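Progress Report to the Claltero Small Grants Office
Shared Workshop Tip Rack Handling Build, Second Reporting Period
April 13, 2024

This report covers work completed under the Claltero award of 2000 dollars for a bench robot arm at the Prekwood shared workshop. The build is intended to move pipette tip racks for members who run small home biology projects. All work in this period was carried out in simulation, as agreed at the outset, so that the layout could be settled before the remaining hardware money was committed.

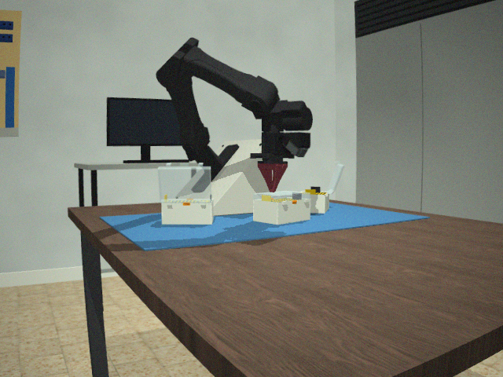

Prekwood Shared Workshop — Automation Group

The simulated room has the arm, a wooden table, a blue mat and the tip boxes. The arm model was rebuilt in Surnanix, and its joint limits were entered again by hand after the first set proved unreliable. Spending to date is 566 dollars, most of it on a used computer and the controller.

The main task was the approach to the rack. The wrist camera view is used to line up the closed fingers with the box before any descent is attempted.
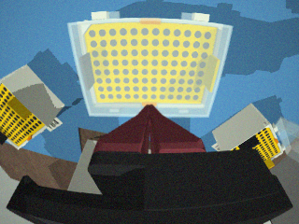 Report No. 2, page 2

The orange tab at the middle of the rim has been adopted as the alignment mark. The group ran 400 simulated approaches with the rack square to the arm and has scheduled a further 600 with the side racks turned. Angled racks remain the harder case, and the grasp planner still requests wrist positions that the arm cannot hold. A revised planner is in progress.

Room views are kept alongside the wrist views so that the reach across the mat can be reviewed. 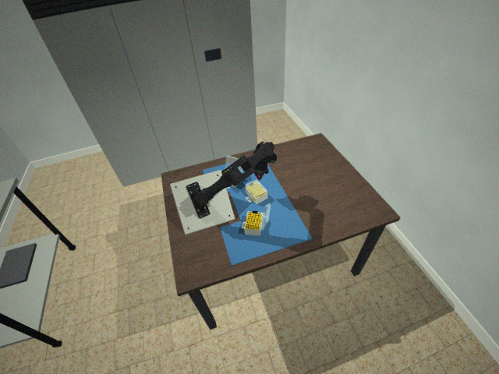 Jaber asked whether the base could be moved farther from the mat, as the elbow would then have more room on the return path. The group has accepted the suggestion for testing. It will require a longer cable run — a minor cost — and no change to the table.

Open lids are the second outstanding matter. They must be treated as obstacles on every path, and the collision shapes now in use are too coarse near the hinge.

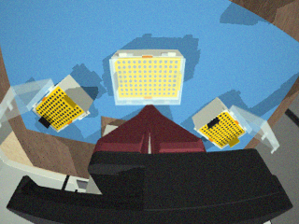
Finer shapes will be drawn for the lids first and for the boxes afterward. Purchase of the gripper parts is deferred until both are complete. The group requests that the unspent balance be carried forward to September.

Comments (3)

benchside: Will the lid shapes be shared with other workshops?

Prekwood Automation Group: Yes, with the next report.

tallpine: We had the same trouble with hinges. Splitting each lid into two simple blocks helped us.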